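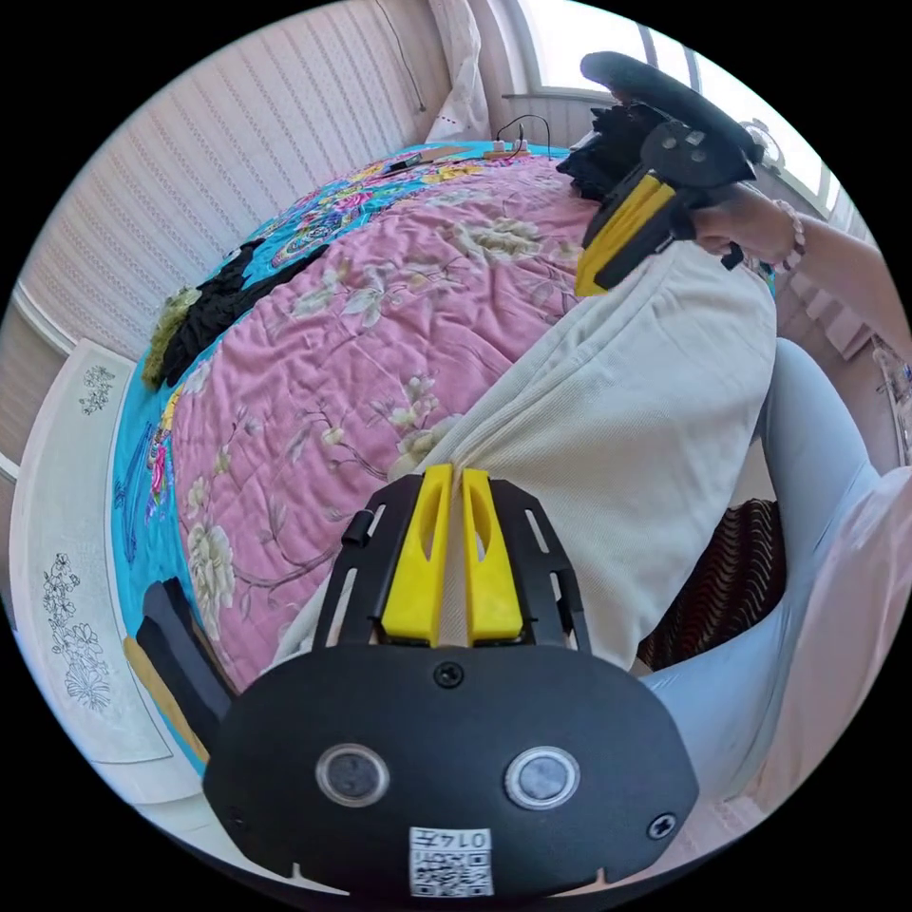 Household textiles

Quilt (bedding)

A quilt is a bed cover made of layers held together by stitching, often in a diagonal pattern. It may lie over a bedspread, with a throw on top. Sellers credit the layered bed with warmth, colour and even better sleep; evidence for the last is thin. Recep Çetinkaya's survey of 173 households, often cited by the bedding firm Drosa, asked only whether people liked their quilts. Floral prints are commonly called traditional, a label applied so loosely that it says little about a quilt's age or origin.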